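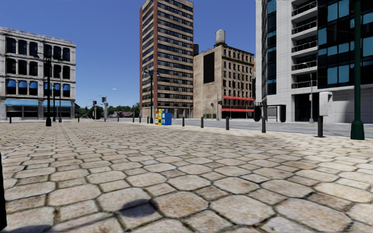
The plaza in our simulator, seen from the robot. The line of bollards on the far side marks the curb.

About Sulik

We work on the part of robotics that most people would rather not talk about at dinner: what happens when a robot gets something wrong. Sulik is a small company that builds simulated city blocks and sends walking and rolling robots through them, over and over, until something breaks. Then we find out why, and we write it up in words that the whole project team can read (the engineers, yes, but also the people who will be standing next to the machine on its first morning outdoors).

We love this work! A good fault report is a detective story with log files, and there's always another one waiting.

How we got started

Sulik grew out of a single bad afternoon. Our founder, Jawad Gilani, was testing navigation software for a delivery robot called Drindeck. It had passed all of its indoor trials and was booked for an outdoor demonstration in September. Jawad put it through one more simulated session on a cobblestone plaza, mostly to have a nice recording to show, and Drindeck walked straight past its stop line, over the curb and into the street.

There was no traffic in the simulation, so the only thing hurt was the schedule. But the safety log for that run was clean. No warning, no stop, nothing. As far as the robot was concerned it was still standing on the plaza.

Jawad canceled the demonstration that evening and spent the next weeks on that one curb. He ran the same crossing 200 times with small changes to the starting position, and the robot left the plaza in 48 of them. By then he had a friend from Dvorak helping with the foot sensors, a whiteboard full of arrows, and pretty much the beginnings of a company.

What went wrong

The fault had two halves, and each looked harmless alone. On rounded stones the feet slip a little at every step, so the robot's idea of how far it had gone drifted away from the truth. That was known, and the camera was supposed to correct it. The trouble was that the camera software had been set to treat the body's own shadow on the ground as something to ignore, and the patch it ignored was far too large. With the sun in the wrong place it threw away the very stones it needed to measure its own movement.

So the drift went uncorrected, and the stop line (which was stored as a distance from the start) slid out into the road along with it. The emergency stop worked fine. It was simply waiting for a place the robot believed it hadn't reached yet. 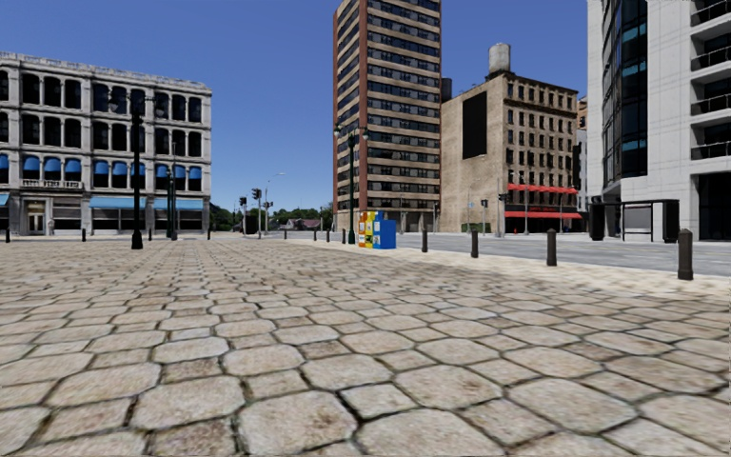

Another view across the square, with the street curving off toward the intersection.

The fix took less time than the search. The ignored patch was cut down to size, and the stop line is now tied to things the robot can see, starting with the curb and the bollards. If it loses sight of both, it halts and asks for a person. We also added a check that compares the feet with the camera and stops the robot when the two disagree for too long – an old idea, and one we now put in the first draft of every safety plan we write.

After the change, Drindeck went through more than 3000 crossings without leaving the plaza. We still don't call it solved. We call it tested on this plaza, in this light, at this speed, and our reports say so on page one.

What we do now

Most of our projects begin the same way. A team sends us their control software and a list of what they're worried about, and we pick the street to go with it. Brondberg, our test manager for simulated worlds, keeps the library of blocks and plazas, moves the sun around, swaps paving and hides curbs in shade. (Brondberg is a piece of software, but it gets a desk plant like the rest of us.)

We also take on faults that have already happened. Send us the logs, even messy ones, and we'll try to make the same failure happen again in simulation. Being able to repeat it is a huge step, and there is usually some cheering in the office when it finally does.

Every fault we find in our own tools goes on a list that clients can read. Drindeck's curb is still at the top of it.

Working with us

We're glad to hear from robot builders, city planners, teachers and anyone with a strange failure to share. Visits are welcome after 10 in the morning, once the overnight runs have been read.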